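Flundus: a pile of creative habit prompts, and the notes that came with them

Hi! This is the readme for Flundus, a text collection of small prompts for people who want to make something every day and keep running out of steam. I started it in May, when I was supposed to be finishing a book of short stories and was instead reorganizing my pens. There are 1061 prompts in the file now, plus the notes people wrote after trying them.

What's in it

One file, prompts.csv, with one prompt per row. The columns are id, prompt, minutes, mood, source and note. Minutes is how long the prompt is meant to take (up to 17, anything longer got chopped in two). Mood is my own label and you should take it with a big pinch of salt. I used six of them: sleepy, fidgety, stuck, cheerful, grumpy and late. "Late" isn't a mood, I know, but I kept needing it.

The note column is filled in for 700 rows. The rest are blank, either because the person didn't write anything or because what they wrote was too private to share. Please don't read a blank as a bad review!

There's also a plain list called retired.txt. Those are prompts I pulled because people kept misunderstanding them. "Draw the sound of your street" is in there. I still like it, but three different people sent me a picture of a car.

Where the prompts came from

Most are mine, written in the morning before work. A good chunk came from Uldis Baranauskienė, who ran a writing circle called Worell for years and kept every exercise on index cards. Uldis let me type them all up, which took forever (the handwriting!), and fixed a bunch of my mistakes afterward. Darius Liepiņa sent in the music ones. If a prompt asks you to hum, tap or count beats, it's almost certainly from Darius, and source will say Liepiņa.

A lot of the prompts are tied to ordinary spots in a home: a window, a hallway, a shelf, the place where you make your coffee. I find it a lot easier to stick with a habit when it hangs on something I'm going to walk past anyway. So you'll see the word "kitchen" more than you might expect, and plenty of things like "write four lines before the kettle boils" or "name a color you can see from here and give it a terrible middle name."

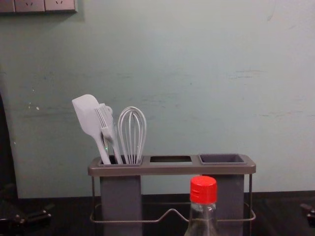

Gray utensil holder on a dark countertop, against a pale green wall.

How I cleaned it up

I took out duplicates by hand, then took out the near-duplicates I could stand to part with. You'll still find pairs that say almost the same thing. Sometimes one had much better notes and sometimes I just liked both. Spelling is American all the way through, except inside notes, where I left people's own spelling alone.

Names and addresses are gone from the notes. If you spot one I missed, write to me and I'll pull the row that same evening.

Things it's not great at

It leans hard toward writing. Drawing comes second, music a distant third, and dance has basically nothing, so if you're a dancer, please send me stuff! The notes also skew happy. People who tried a prompt and hated it mostly closed the page and went on with their lives, and I can't blame them. I wouldn't use this to prove that any prompt works better than another.

The minutes column is a guess on my part for the older index cards. Uldis says a card takes as long as it takes.

Using it

Go ahead and print it, cut it up, put it in a jar, build a little app that throws one at you at 7 a.m. All fine by me. If you share it, keep the source column so Uldis and Darius get their credit. The one thing I'd ask is that you don't sell the file as is.

Ceten is the little script I use to pick one at random. It sits in the same folder and needs nothing installed besides Python. Run it with a mood after the name, like "ceten grumpy", and it'll print one prompt and quit. Run it with no mood and it picks from everything, including "late."

Still to do

Sort out the fidgety ones, which are a mess. Type up the last box of Worell cards. Ask Darius what "clap it sideways" means.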